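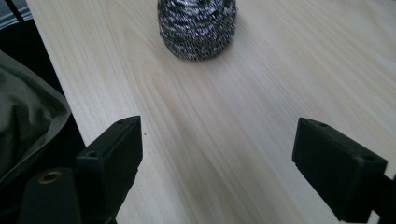 December 2025
By Olanrewaju Bassey
8 min read

4. Retrofit of the lower seating bowl at Mullell Park

4.1 Scope and starting condition

The lower bowl at Mullell Park was poured in two stages, and the joint between the two stages is where most of the trouble is. Contractor for the renovation was Virkness. Precast supply by Vustine. The club wanted the seats back in use by opening day, which left one winter to work in and no room for a second mobilization.

Survey first. Hammer sounding on every tread and riser, then cores at the spots that rang hollow. Delamination was worst along the third-base side, below the old concession drains. Chloride readings there were high enough that patching alone was ruled out early. First-base side much better — mostly surface scaling, a few corroded bar ends at the vomitory walls.

The original drawings show a construction joint with a waterstop. We did not find a waterstop in any core. Either it was left out or it was placed somewhere the drawings don't show. We treated the joint as open for its full length.

4.2 Options considered

Full replacement of the lower bowl was priced and dropped. Too slow, and it would have meant taking out the dugout roofs as well. An overlay on the existing treads was cheaper but raised the finished height, and the bottom row sightline over the field wall was already poor. Owner said no to that.

What was built: remove the treads on the third-base side only, keep the raker beams, set new precast units on bearing pads. On the first-base side, partial depth repair and a traffic membrane. So two different systems in one bowl, meeting behind home plate. That meeting point took more design time than the rest of the job put together and is covered in 4.4.

4.3 Demolition and raker repair

Saw cutting ran ahead of schedule. The rakers were in better shape then expected once the treads came off. Some loss of section at the top bars, mainly where the old treads had been doweled in. Loose concrete chipped back to sound material, bars cleaned, supplemental bars added at the worst rakers, then form and pour.

Bearing seats had to be rebuilt to a tighter tolerance than the old cast-in-place work ever needed. Crew used a laser level and a steel template. First attempt on the template was too short and let the error build up going up the slope. A longer one was made on site and the first seats were ground and redone. After that, no rejected seats.

Figure 4 gives the raker and bearing layout used for setting out. Bearing pads are 8 in. wide throughout.

Figure 4. Section through raker, third-base side, with new precast tread unit, bearing pad and sealed joint. Not to scale.

4.4 The transition behind home plate

New precast moves at its joints. The old cast-in-place tread doesn't, or not at the same places. Where they meet we put a full movement joint from field wall to concourse, carried straight through the risers, with a preformed seal and a drained gutter underneath. The gutter matters more than the seal. Seals in stadium bowls get kicked, pressure washed and frozen, and designing as if they stay watertight is how the old drains got overloaded in the first place.

Yule, the inspection firm, asked for a flood test of the joint before seats went on. Held water for the full period on the second test. The first one leaked at a riser corner where the seal had been spliced. Splice moved to the flat part of the tread and the detail was changed for the whole joint.

4.5 Setting the precast

A total of 155 units, set with one crawler crane standing on the warning track over timber mats. The outfield was kept clear at the groundskeeper's request, so all deliveries came in through the left field gate and were picked straight off the truck. Wind stopped work more often than cold did.

Setting finished in March. Seat brackets were drilled after setting, not cast in. Slower, but Vustine could then run one mold for nearly all the units, and bracket spacing stayed open until the club had settled on a seat width. They settled late.

4.6 Limits of the work

No long term monitoring yet on the third-base side. Crack gauges are in place at the transition joint and will be be read at the end of each season. The first-base membrane is the shorter lived of the two systems and the owner has been told to plan for recoating.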